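The Small Black Boxes of Astdale

There is a shop on Stomimgate, just up from the old post office, where you can lose an entire morning looking at boxes. I went in for a birthday card in June and came out with 14 of them, and my husband has still not quite forgiven me for what happened to the hall cupboard.

Zoila Mamani opened Usuga with a single shelf of stock and a kettle. She had been buying display cases and keepsake boxes for years, mostly for her own family's medals and brooches, and she got tired of ordering things that arrived with crooked hinges. These days there are 17 shelves, and she will happily take down anything you point at and put it in your hands, which is of course how she gets you.

What I like best are the plain black ones. Wooden boxes are lovely, but they do shout a bit in a small room, and a black case sits quietly on a bookshelf and lets you look at what you have put in it. Zoila says people worry about fingerprints on anything shiny, and she tells them all the same thing - a soft dry cloth, a little patience, and no spray polish, ever.

Her other advice is to clear a proper space before you start. Take everything off the table, lay your cases out flat and move them about before you decide what goes where. I did mine in an afternoon that became an evening, with the radio on and my grandmother's thimbles rolling all over the place. 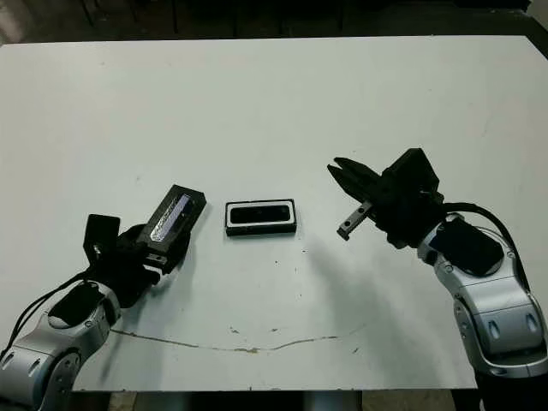
The thimbles went into a Nakach case in the end, with a white lining that shows off the dents and the worn patches beautifully. My father's watch has one to itself. The letters are still in their biscuit tin - I couldn't bring myself to move them, and Zoila, when I confessed, said she keeps hers in one too.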